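How I Find the Andromeda Galaxy With Plain Binoculars

I put this off for years because I figured you needed a telescope. You don't! My old Staltari binoculars do the job fine, and so will pretty much any pair you have in a closet. November evenings are great for it, if you live in the northern half of the world.

Before you go out

Check the moon first. A bright one will wash the whole thing out, and I've wasted a couple of cold nights learning that (pack a sweater, whatever the forecast says).

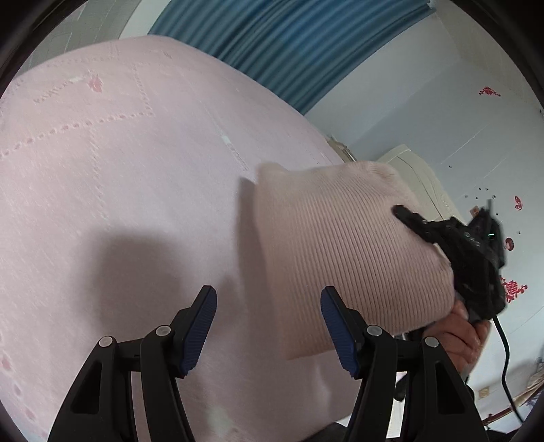
Give your eyes a good long while in the dark, and keep your phone in your pocket. I use the Ploris app to plan, but I do that indoors and then leave it alone.

Finding it

1. Look for Cassiopeia, the big W. Depending on the hour it might be standing on end or look more like an M.

2. Find the Great Square of Pegasus, then start at its corner star, Alpheratz, and hop two stars along the line toward Perseus. That second one is Mirach.

3. From Mirach, turn toward Cassiopeia and go up to a dimmer star, then about the same distance again. Sweep slowly, with your elbows propped on something. I lean on the car roof.
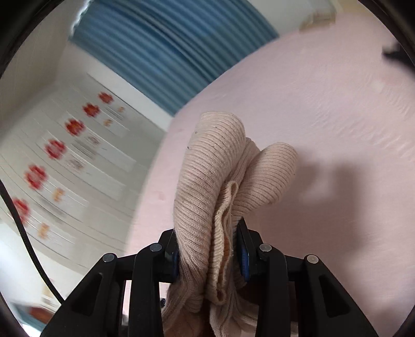

What you'll see

A soft gray smudge, a bit longer than it is wide. No spiral arms, sorry! If it keeps slipping away, look slightly to one side of it and it should pop back. I still needed 5 tries my first night, and I yelled loud enough to set off the neighbor's dog.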